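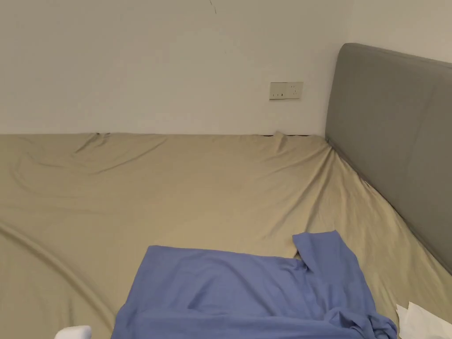 Perception and tooling engineer (software), Dernik

Hello! I run the small software group at Dernik, and I'm looking for one more person to join us, ideally by September. We write the code that lets a robot look at clothes and bedding and decide what to do next. Cloth is a horrible thing to plan for (it has no fixed shape, it hides half of itself, and a sleeve can look exactly like a crease), and I've been happily stuck on it for years.

Most of your time would go on Wasis, our perception stack. It takes camera views and gives the planner a guess at where the hems, collars and cuffs are. At the moment it does nicely with shirts laid out flat and gets muddled when they're bunched up. We have 312 hand-labelled recordings of shirts on beds and a much bigger heap that hasn't been labelled at all, so a good chunk of the job is building tools to sort through that heap without losing our minds!

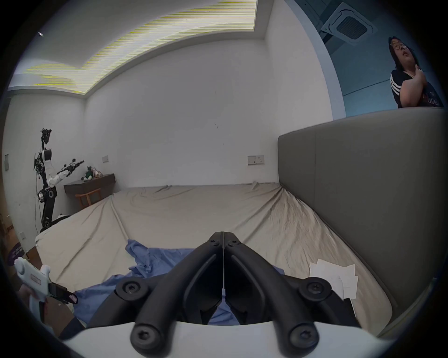 Do I need to have worked with robots before?
Plenty of good people come to us from games, mapping or plain old web back ends, and that's fine by me as long as you write tidy Python, can read C++ and enjoy chasing odd bugs in time stamps.

The other half of the work is Major, our replay tool. You load a recording, scrub through it, and see what the planner would have chosen at each step. It's slow, the test suite has 53 tests that I'd call trustworthy and a fair few that I wouldn't, and I would love somebody to take it over and be a bit ruthless with it.
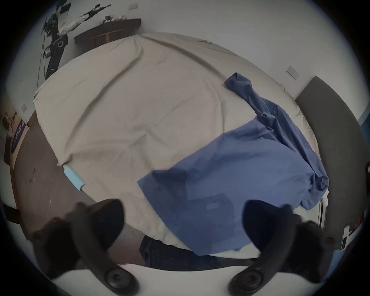 You'd also get a say in what we record next, and I think that matters more than people expect. If the labels are poor, I want you to be able to change how the session is run and not just grumble into a ticket.

The practical bits: full time or four days, 26 days of holiday plus bank holidays, and up to two days a week from home. The office is in Endodton, five minutes from the station, with decent bike parking.

To apply, send me a CV and a few lines about something you built that annoyed you. No cover letter please. I read everything myself and reply either way, usually in the evening after six. Applications close at the end of July, and first chats are half an hour by video.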